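Notas para a fala, 20 de outubro. Automação na limpeza de quartos: o que muda para a equipe
(20 min, deixar 5 para perguntas. Falar DEVAGAR)
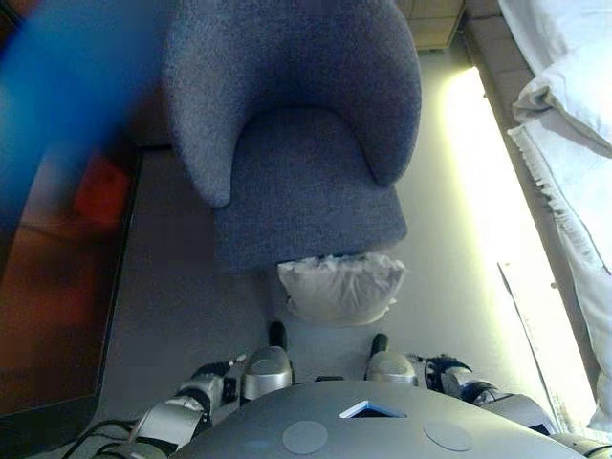
Começar pelo turno, não pela máquina. Camareira do Giraldo: antes, quarto inteiro sozinha, do lixo à cama. Agora o quarto é dividido. Robô fica com o chão e o que está largado, pessoa fica com cama, banheiro e a vistoria final. Parece simples no papel. Apontar o saco plástico branco debaixo da beirada da poltrona: amassado, meio escondido pelo assento, carpete cinza. Para quem tem dez anos de casa é meio segundo, abaixa e pega. Para os dois braços é um problema de verdade, plástico mole, sem forma fixa. Perguntar à sala: é lixo ou é do hóspede? Quem decide? (esperar resposta, não atropelar)

Decisão. No Giraldo a regra é da Elvira Muñoz, chefe de andar: na dúvida o robô não descarta, separa e avisa. Aviso chega no celular da camareira. Primeira semana: avisos demais, gente irritada com razão. Contar o caso do recibo.

Números, rápido:
- 122 quartos no piloto
- 2932 avisos até agora, 386 eram coisa do hóspede mesmo
- o resto era lixo. Mas esses 386 são o motivo da regra, frisar isto

O que mudou para as pessoas
Menos agachar. É o que mais aparece nas conversas, costas e joelhos. Mas: mais tela, mais interrupção. Uma camareira disse "virei porteira do robô". Ler a frase e fazer pausa.
Ritmo. A máquina é lenta no canto apertado, a pessoa espera ou muda de quarto e volta. Essa ida e volta ninguem tinha posto na escala. Entrou depois, por insistência do andar.
Meta por turno: NÃO subiu durante o piloto. Acordo escrito. Vão perguntar e depois? Responder que revisa em dezembro, com as camareiras na mesa. Não prometer mais que isso.

Treinamento
Stefaniia Vakulenko montou as sessões, duas horas, dentro do expediente e pagas. Começou pelo botão de parada. Boa escolha, quem sabe parar perde o medo. Quem treina recebe adicional, valor ainda em discusão com o Bosano, não citar.

O que não deu certo
- aviso sonoro no corredor de manhã, desligado
- relatório individual por camareira. Parecia vigilância e era. Tirado, agora só por andar
- rodar sem pessoa por perto: tentado, abandonado

Fechar com o pedido para quem vai comprar: levar uma camareira na visita ao fornecedor. Deixar ela escolher o quarto do teste. Slide de contatos, passar palavra ao pessoal do Skakero.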